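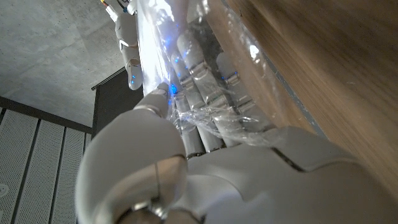 Wogan: a grasp-state layer for two arms and two hands

Student project report, Robotics Software Laboratory, Kustedcombe

1. Background

The laboratory already had a planner, Casstead, which computes the arm paths for both sides together. It has no knowledge of the fingers. When a hand closed too late, the arm started its next motion anyway, and the operator had to press stop. My task was to write a layer between the planner and the hand drivers, so that an arm waits until the grasp is reported as finished. I named this layer Wogan. 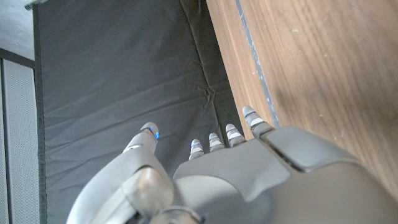
Rostyslav Yurchenko

My supervisor was Hafþór Oddsson, who also wrote the first version of the hand driver. All the work on the layer itself is mine, including the mistakes described in section 3.

2. How the layer works

Each hand has its own state machine with the states open, closing, holding and lost. The control loop runs at 50 Hz and reads the finger joint positions and motor currents. A hand enters the state holding when the currents stay above a threshold and the joints have stopped moving. Casstead asks for the state of both hands before it releases the next segment of the path.

For a long object such as a tube, both hands must be in holding before either arm may move. If one hand changes to lost, both arms slow down and stop on the planned path – they do not go back. I considered an automatic return to the last pose, but with two hands on one rigid object this can load the wrists badly when only one side is slipping.

3. Problems during development

Thin crumpled plastic was the hardest material. It gives almost no current when it is pinched, so the first threshold never reacted to it. I added a second condition that compares the finger closing distance with the distance expected for an empty hand. This improved the behaviour, but the layer still confuses a very thin film with no contact.

The second problem was timing. The messages from the left and the right hand had different delays, and for two weeks I was looking for the error in my state machine. It was in the clock settings of the driver. The log viewer, which I wrote on a Sunday to find this, is now in the same repository.
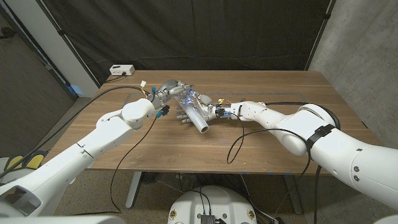
4. Results

I recorded 156 runs with the final parameters. The log files were checked by hand against the video, and the state label was wrong in nine of them, mostly with film. The complete layer has 1308 lines of Python, without the tests.

5. Further work

The thresholds are fixed for each object and should be learned from the logs. The configuration files also need to be moved to the Urside format, so that other groups can start the layer without editing the source. I have begun this in a separate branch, and the left hand is already converted.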